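Still Picking Up After Myself

Last updated: September

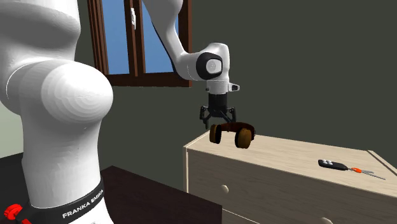 Filed under: Chores, and the machines that won't do them

Every few months somebody sends me a clip and says the robots are ready. My sister-in-law does it, two guys from my old shop do it, and on Wednesday it was Soon-im Cha, who ought to know better because she fixes conveyor drives for a living. Her message said "your dresser problem is solved" and had a picture of a simulated robot arm holding a pair of headphones over a beige dresser.

I do have a dresser problem. Mine collects whatever I had in my hands when I walked in, and the one in the picture has a car key on it, so whoever built that room has at least met a person. The rest of it I don't recognize. There are two things to deal with, counting the headphones, and all that pale clean wood to put them on. If my dresser ever looked like that I would call the chore finished and go make a sandwich.

I'm not against simulation. Soon-im says you can let a program fumble the same pickup 4000 times overnight and nothing gets broken, and I believe her. A real arm that drops real headphones costs somebody money. But I'd like people to stop sending me a rendered bedroom as if it were news about my bedroom. In a rendered room a drawer slides the way it was told to slide. My top drawer sticks in humid weather and you have to lift the left side while you pull, and the knob comes off if you forget.

Then there's the arm. It says FRANKA EMIKA on the base and it's held down with a red clamp, and it takes up a good deal of room next to the furniture. I've seen arms that size at work. They're good machines. They also stay where you bolt them, and I have a hallway, a kitchen, a bathroom, and stairs. Do I buy one per room? Do I carry my laundry to it?

I asked Gøran Holmgren what he thought, since he ran the packing line at Ranisden for years and has put in more automation than anybody I know. They had one cell there that put bottles in trays, and it was wonderful at it. Then purchasing switched to a slightly softer bottle and the cell sat for 3 weeks while people packed by hand beside it. Same tray, same count, same height. The squeeze was wrong. He still brings it up at dinner.

That's a factory, where you get to decide what shows up on the belt. A house is much worse. Headphones alone are a mean thing to ask for: there's a band that flexes and two cups that want to swing, and if you set them down on one cup they roll over, and mine have a cord besides. Where do they go, anyway? On the dresser? In the drawer? On the hook where my wife thinks they live? I don't know myself half the time.

Marit Björklund disagrees with me on all of this and asked me to say so. She thinks I'm grading on the wrong thing. Her mother can't bend down to a low drawer anymore, and Marit would take a slow machine that got it right most of the time over waiting for her to drive across town. I don't have a good answer to that. I'd still want to know what "most of the time" means. If it does 100 pickups and misses 10, that's 10 things on the floor in front of a woman who can't bend down. Marit says her mother drops more than that now. Fine.

So here is what would change my mind. I want a video, one take, no speeding up, in a house where people live. Somebody who doesn't work for the company empties their pockets onto the furniture. The machine puts things away where that family keeps them, opens a drawer that doesn't want to open, and closes it again without catching a sock. Then do it the next day with different junk.

Soon-im says I'll have that in almost no time. She said the same thing about the towel folder, and I've still got a basket of towels on the stairs.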